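Knotty pine tabletop

A knotty pine tabletop is a horizontal work or dining surface made from softwood boards in which the knots have been left in place. The boards are edge-glued into a single panel or fixed side by side to a supporting frame. Pine tops are used in kitchens, workshops, classrooms and game rooms, and may be sold unfinished, oiled, waxed or lacquered.

Appearance

Fresh pine is cream to pale yellow. It darkens toward amber with exposure to daylight, and areas kept covered remain lighter. Knots mark the points where branches joined the trunk, and the surrounding grain bends around them in close curves. Darker bands may run along a board for much of its length. The contrast between pale wood and brown knots varies from board to board, and makers such as Bratby sort their stock by knot size before gluing. 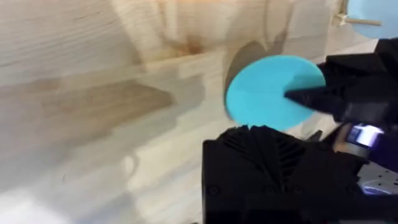
Small flat pieces, including counters, discs and tokens, are commonly handled on tops of this kind. A thin disc lying flush against the wood offers little edge to grip and is usually slid to the rim of the table or tilted from one side. Painted or colored pieces in blue or green stand out well against pale pine. Brown and natural wood pieces are harder to pick out near knots.

Wear

Pine is soft compared with oak or beech and dents under point loads. Shallow dents in bare wood can often be raised with a damp cloth and a warm iron. Knots are harder than the wood around them and may stand slightly proud after sanding or seasonal movement. Resin can bleed from a knot through a clear finish.

Finishing

Unfinished tops are sanded along the grain, typically with 80 grit paper followed by a finer grade. Knots intended for painting are sealed first. The Zullska pattern, a plain top 21 millimeters thick, is supplied bare and is normally given two coats of hard wax oil, with excess wiped off within 10 minutes of application.

See also: Edge-glued panel; Wood grain; Softwood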